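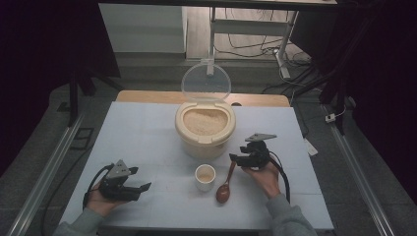 About Bondelia

Bondelia is a small company in Follcombe. We set up, look after and repair hand-held grippers and the tables where people work with them. Our customers are laboratories and training rooms which record simple kitchen and household tasks, for example scooping rice with a spoon into a cup, so that a robot arm can learn them later. They know very well what they want to record. Our part is that the grippers close correctly, the cables survive the day, and the table is the same table every morning.

We started in one rented room with two grippers and a drawer of spare screws. Today we look after 115 grippers, and we have 24 of our own which we lend to customers during a repair.

How we set up a station

Our standard station is called Zindix. It has a table with a plain mat, two grippers, one for each hand, and rails on both sides. First we level the table. Then we fix the rails and check the diagonals with a tape, and only after this we bring the grippers to the table. We learned this order in our first year, when we did it the other way and had to repeat everything.

The jaws are next. Both fingers must meet along the whole length, without a gap at the tip. We test with a strip of paper, then with a thin wooden handle. A spoon handle is a good test — it is narrow, it is smooth, and it turns in the jaws if one finger stands a little bit wrong. If the handle turns, we loosen the finger, set it again and repeat the test.

The flat plate on top of each gripper has to sit without play. We tighten its screws by hand, in two rounds.

Cables

Most repairs that come to our workshop are cable repairs. The cable of a hand-held gripper bends at the same place many times in a day, near the wrist. We leave a free loop there, long enough that the operator can reach the far edge of the table and never feel a pull. We ask customers to look at this loop before each session and to send us the gripper when the jacket becomes white or stiff.

Cleaning and service

Rice, flour and sugar are the usual guests inside the jaws. One grain behind a finger is enough that the gripper does not close fully. Please use a soft brush, not compressed air, which pushes the dust deeper into the slide. Do not oil the slide yourself.

A full service takes 75 minutes for one pair. We open the body, clean the slide, change the finger pads, check the connector and write the result in the service book that stays with the pair. Last year we serviced 232 pairs, most of them at the customer's place.

Where to find us

Our workshop is in the Chowdhury building in Follcombe, on the ground floor, entrance from the yard. We are open from 8 a.m. to 4 p.m. In December we close for inventory, but the repair telephone is answered. If you bring a gripper, please bring also its cable and its service book.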